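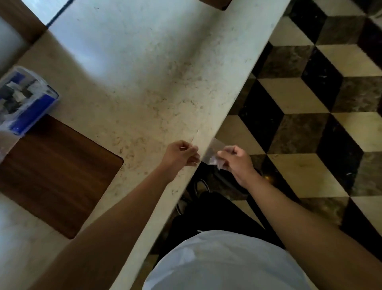 Hands at the counter, with a piece of clear plastic.

Bindu Menon has lived on the same street behind Gakik station for most of her adult life, and for the past few years she has been leading walks around it. The routes started as a favour to a cousin who was thinking of moving to the area. They now run through spring and summer under the name Prunimis Walks, with places for 10 people at a time.

"People think of Gakik as the place where you change trains," she says. "They know the platform and the bakery by the ticket barriers. I ask them to come out of the back exit, which most of them have never used."

The back exit leads to Tambunan Lane, a short run of shops with flats above. There is a key cutter, two greengrocers, a launderette and a café that closes at three. Menon usually begins outside the launderette.

"The rents on the lane were low for a long time because the buses didn't stop there," she says. "Then the 79 was sent round that way and people started getting off. The greengrocers both put tables out in the same week."

I asked whether she worries about the area changing. She thought about it for a while.

"It has changed already. When I came there were three butchers and a shop that only sold buttons. I miss the button shop. I don't miss the car park."

The car park is now Pladisen Yard, where the Saturday market was moved after the old hall shut. It holds 70 stalls when full, though on the cold morning we met there were plenty of gaps. Yanti Liem has a corner pitch selling noodles and fried snacks, and she is usually the last stop on the walk.

"Bindu brings them to me hungry," Liem says. "They've been on their feet for two hours and they'll eat anything. I do a small bowl for the walkers so they have room to go and try somebody else's food as well."

Liem was against the move at first. The old hall had a roof and proper sinks, and the yard had neither when the traders arrived. The sinks came the following spring.

"We still have no roof. They say canopies, and then they say next year," she says. "But I see more people in a morning than I used to see all weekend. In the hall you had to know it was there."

Menon's advice for a first visit is to come before eleven, bring cash for the smaller stalls and walk back along the canal. The towpath gate is at the far end of the yard, next to the recycling bins, and it is easy to miss. From there it is a flat half hour to the park, with benches most of the way – although the stretch under the railway bridge floods after heavy rain.

She would like to add an evening route. The lane is quiet after dark apart from the pub, and she has been talking to the landlord about opening the upstairs room, where there are photographs of the street going back several decades.

"He says they're up there in boxes. I've asked to see them four times," she says. "I'll ask again when the walks start."

The first walk of the year is in April.

Contact us | Advertise | © Gakik Local | Back to top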